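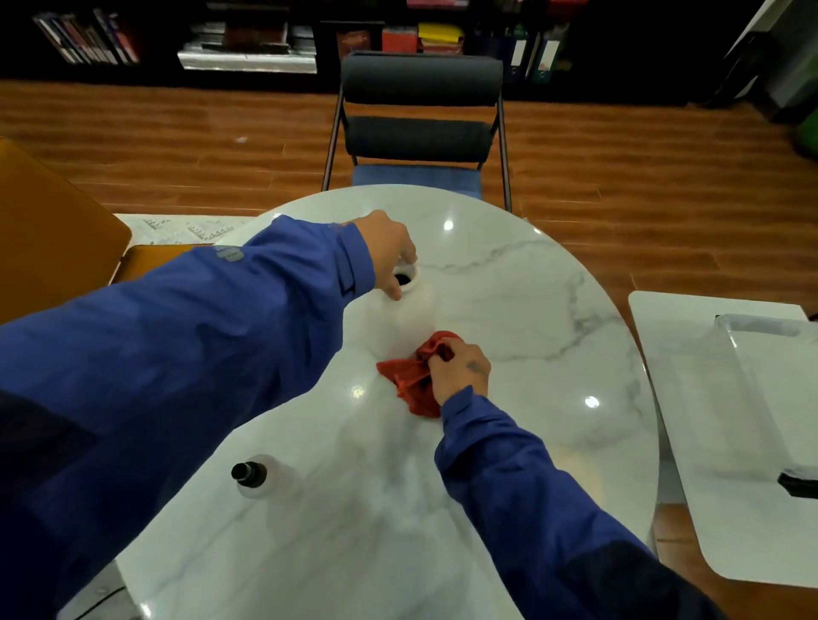

Pamwood workshop group starts recording chores for its home-built robot

2024-04-03

Members of the Pamwood shared workshop have begun recording everyday cleaning jobs as practice material for Uvik, a two-armed household robot they are building from salvaged and printed parts. The first job on the list is wiping down a round table.

Work on the robot started last July in the metal bay. The arms are now mounted and move under their own power, but the group says they are a long way from doing anything useful. Until now, every movement had to be typed in as a list of joint positions. Changing a single wipe could take an entire evening, and the result stopped working as soon as the table was moved.

The new approach is to have people do the job while a camera at head height records their hands. The recordings are then used to train a program that suggests movements for the arms. The group has set itself a target of 300 recordings before it tries the program on the robot itself.

A table was picked because it is flat, at a good height for the arms and found in most homes. It still causes trouble. Polished marble throws back the ceiling lights as bright spots, and an early version of the software took reflections like these for objects and tried to steer around them. Sessions are now being recorded with the lights both on and off, and with the blinds in different positions.

Cloth is the other problem. A red one is used because it stands out against white stone, but it bunches up and folds in a different way every time a hand closes on it. A cup or a box keeps its shape, so the software can learn it fairly quickly. With the cloth, the program has to work out where the loose part is and how much of it is touching the table. The group expects this to take up most of its time through the summer.

Small items are left on the table on purpose. A person wiping a table will hold or shift a container with one hand and keep going with the other, usually without thinking about it. The builders want Uvik to use both arms in the same way. In its present state the robot can only move one arm at a time, and the second arm has to be parked before the first will start. A new control board, ordered from a small supplier called Zeng, is meant to fix that. It had not arrived at the time of writing.

The program that handles the recordings is called Grarkero and was written by members of the workshop. It cuts each session into short pieces and marks the points where a hand takes hold of something or lets go. Anyone who records a session is asked to check those marks afterward, as the program tends to miss a release when the fingers open slowly. It also loses track of a hand that goes below the edge of the table.

So far 136 recordings have been accepted. Others were thrown out for poor focus, for hands that left the view, or for people talking to someone across the room and turning their heads away from the job. Rejected sessions are kept on a separate drive in case the software improves enough to use them.

The rules for recording are short. Each session lasts 2 minutes. Sleeves can be any color, and the group would like more variety, as well as more left-handed people. Objects should be put down in a different place each time. Bottles need to have their caps on. Faces are not recorded, and anyone can ask to have a session deleted.

The hardware side of the project continues alongside the recordings. The grippers have been rebuilt with softer pads after the old ones left marks on a plastic tray. The shoulder joint on the right arm still slips under load and will be taken apart again this month. Power comes from a bench supply for now, and the robot is bolted to a fixed stand. Wheels were discussed over the winter and put off.

A first trial with cloth and table is planned for July, if the control board is in place by then. The robot will get 10 attempts, all at low speed and with someone standing at the stop button. The results will be posted on the workshop's notice page along with the recordings that were used.

People who want to record a session can put their name on the sheet next to the tool cabinet at Pamwood. No experience with robots is needed. The drawings for the arms are kept in the same place, and copies can be made on request for the cost of the paper.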